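Unit 4: Budgeting for a demonstration kit

Start with the part people love, the gloves! Then price everything hanging off them: cables, the display unit, the markers, a table you can book.

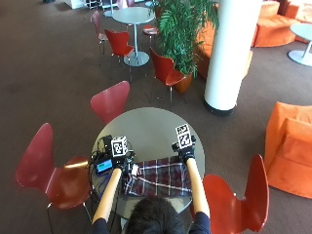
Put spares on their own line. Our practice plan (call it Stivari) allows 26 hours of recording and nearly 100 for sorting files, so budget the sorting first.

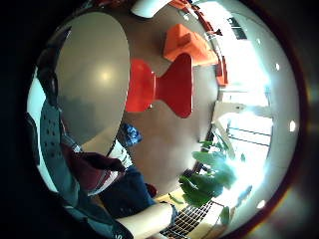
Fig. 2. Tabletop and red chair, keyboard near the bottom.

Next, rent or buy? At $40 a day, renting wins for a short November pilot, and you learn so much from it. 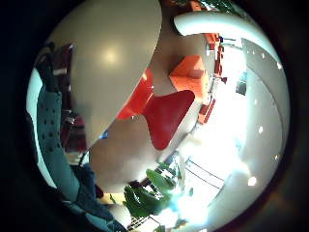
Hằng Tô asked whether storage belongs under equipment or running costs. Running costs, please, and bring your draft on Sunday.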